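August, 4:15 p.m.

Dye bath test for the Temora wool, second round. The first skeins came out streaky, darker at the ties, so I changed two things: looser figure-eight ties and a longer soak before the bath. Soaked overnight in plain water with a drop of dish soap.

Dry weight of the batch was 253 grams. Madder from the Desmet bag, ground again in the coffee mill, and kept well under a simmer the whole time. I turned the skeins every few minutes for the first half hour, then left them alone.

Color is flatter this time – more brick than orange. One skein still has a pale patch near the label end. Could be leftover spinning oil. Scour the next lot twice before mordanting.

Rinse water ran clear after some 2 changes. Everything is on the rack by the back door, away from the sun. 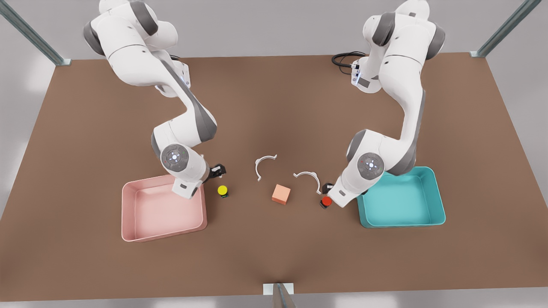 Mwangi Langat thinks the pale patch is from the alum and not the oil, and would stir the mordant pot more before blaming the scour. He also wants a skein kept back undyed for comparison.

To do: order alum, wash the mill, cut a lightfastness strip for the window.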